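Grip Force Rules for Small Robots

By Bouchra Filali
June 2020
82 shares | 4 comments

A grip force rule is a written limit on how hard a robot's fingers may squeeze the thing they're picking up. Most shops that run small robot arms have one, even if it's only a line on a sticky note, and I've been collecting them for years (yes, I know how that sounds!). This entry covers how the rules are usually written, where they came from as far as I can tell, and what I think is good practice on a bench.

Origins

The oldest one I own is a single page from Tristance, a packing firm where I had my first automation job. It said "close until it stops, then back off a hair." Nobody could agree on what a hair was, so Lauri Lappalainen, who ran our floor, replaced it with a number for every item on the line. That grew into a binder of 337 entries, and I loved that binder, but it was a pain to keep current. Every time a supplier changed a carton, somebody had to test it all over again.

Later on I worked with the people at Livix, and they sorted things into classes instead. You had stiff, springy, crushable and "ask first." I still use those four today.

How a rule is laid out

A decent rule names the class, the top force, the closing speed and what the arm should do if it misses. Ours starts every new item at 40 percent of the gripper's rated force and you work from there, up or down, writing down each change. The Wevalden handbook, which a lot of hobby groups copy, starts lower and asks for a slow close on anything hollow. I go back and forth on that one. Slow closing is kinder to a box, sure, but it can nudge a ball right out from between the fingers before they've got hold of it.

Wooden blocks are stiff. A tennis ball is springy, so it'll forgive you a lot. Cardboard goes in crushable, and an opened carton is worse than a sealed one, as the walls have nothing to push back against. Folded edges and flaps are stronger than the middle of a panel, and I'd write that into the rule too.

Bench practice

Keep the test area plain and keep the mix of items small. I like one thing from each class out at once, with space between them, so the arm can come in from more than one side. Write down which way a box is facing before you start. I skipped that for ages and ended up with 41 log entries I couldn't compare with each other.
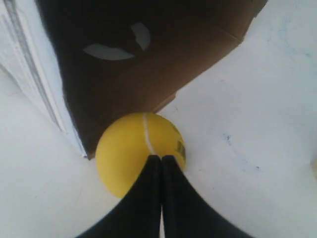
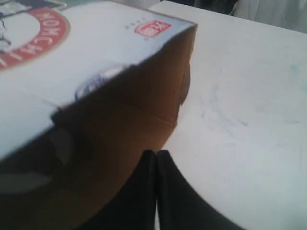

Box, ball and block on a white tabletop.
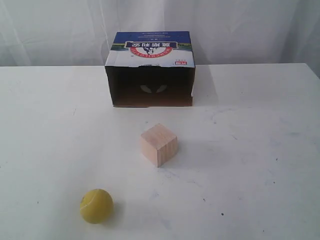
Then there's the release, which older rules leave out completely. Opening the fingers all at once is fine for a block, but a springy item can hop and roll, and I've chased plenty of them across a floor. My rule says open slowly for the first bit of travel, pause, then open the rest of the way and back straight out. Doaa Belhaj wants the pause longer than I do, and we've never settled it.

Check the fingertip pads at the start of each session and put the date on the sheet when you swap them. Worn pads slip, people turn up the force to make up for it, and the higher number stays in the file long after the new pads go on.

Comments (4)

Emmett Begay: We use three classes and lump springy in with stiff. Never had trouble, but we don't handle many balls.

Aicha Metwally: Could you post the release part as its own page? I'd like to print it for the bench.

Bouchra Filali: @Aicha sure, I'll try to get it up in July!

Doaa Belhaj: The pause should be longer.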